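Storage and Small Furniture, Unit 5: The Slatted Bench as a Shelf
Course handout, prepared by Hanne Riis
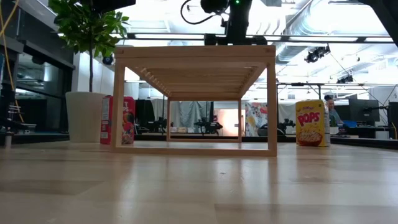 Fig. 1. Small pine bench with slatted top, between two cereal boxes.

What this unit covers

Unit 4 dealt with fixed shelves. Unit 5 is about loose pieces that make a second level on a worktop or inside a cupboard. We use the small bench throughout, as it is simple enough to draw in one session and most of the usual questions come up with it. Bring your sketchbook, a pencil, a tape measure and one packet or tin from home.

Read sections 1 to 3 before the class. Sections 4 and 5 are for the workshop.

1. Parts and names

Please use the same words in your drawings and written work.

Top: the flat surface that carries the load. In Fig. 1 it rests on the legs, and its underside is made of narrow slats set close together, running from front to back.
Legs: the uprights, two at the front and two at the rear.
Bottom rail: the piece joining the front legs at table level.
Opening: the clear space under the top, measured between the legs and from the table to the underside of the slats. Students often give the outside height here by mistake. For storage work we nearly always want the inside height.

Armelle Pons uses "stretcher" for the bottom rail in her joinery classes. Either word will be accepted in the test, but don't use both on one drawing.

2. Slats and solid tops

A solid board is easier to wipe and gives small items a level base. It can also cup if one face takes up more moisture than the other. Narrow slats move separately, so the movement in each is small.

Slats with gaps let air through, which is useful under bread or fruit. Crumbs go through as well. Slats set close together behave more like a board, and the grooves between them need a stiff brush now and then.

The direction of the slats matters for support. If they run from front to back, they need something to rest on at the front and at the rear. If they run from side to side, the support goes at the two ends. Draw the supports first and add the slats afterwards.

3. The rail at the bottom

A bottom rail holds a pair of legs at the right distance and makes the frame harder to push out of shape. Its drawback is that anything going under the bench from that side has to be lifted over it. With light packets this is no trouble. With a heavy jar or a full pan it soon becomes annoying, and people stop using the space.

Possible answers:

Turn the piece so that the side you reach into has no rail, if there is one.
Move the rail up under the top, where it takes a little of the opening height.
Keep the rail and store only light things behind it.

The Prollitau bench in the workshop has the rail moved up. Try both types before you choose for your own design.

4. Planning around packets

Cereal boxes are a good test for any kitchen storage. They are tall, fairly thin and light, and they fall over when nearly empty. The fronts are printed to be read upright, so people like to keep them standing. In Fig. 1 the boxes stand on either side of the bench, one red and one yellow (Kellogg's Corn Pops). Three arrangements are worth drawing:

a) Boxes beside the bench. Easy to reach and easy to read. Uses the most worktop.

b) Boxes on top of the bench. Leaves the opening for bowls. Check the height of any wall cupboard above, and allow room to tip the box forward when you lift it down.

c) Boxes lying flat in the opening. Saves height, but the inner bag must be folded shut or the contents run out. The end of the box faces you, so label it if the printing is poor.

Round containers waste some space at the corners but turn easily, and can go at the back behind something flat. Put what is used daily at the front.

5. Workshop exercise

Work in pairs. Each pair will have one bench from the Roussel set.

Step 1. Measure the outside width, depth and height. Write them down in millimetres.
Step 2. Measure the opening in the same way.
Step 3. Measure the packet or tin you brought.
Step 4. Draw the front view at a scale of 1 to 5. Show the slats, legs and rail, and the packet in the position you think best.
Step 5. Draw a second version for a worktop 400 mm deep. The bench must not stick out past the front edge, and there must be a clear space of 13 mm behind it for cleaning.
Step 6. Swap with another pair and check each other's figures with the tape.

Pencil only. Put both names in the bottom right corner.

Homework

Find a stool, rack or bench at home with a slatted surface. Make a quick sketch of the underside, marking which way the slats run and what holds them up. Add a few lines on what is kept on it and what is kept under it.

Reading

Riis, workshop notes, pages 8 to 13.
Zavby pattern sheet, small bench, front and side views only. Copies are in the tray by the door.

Unit 6 covers drawers and sliding trays. The August group will need to collect their Sendelix runners from the store before that class.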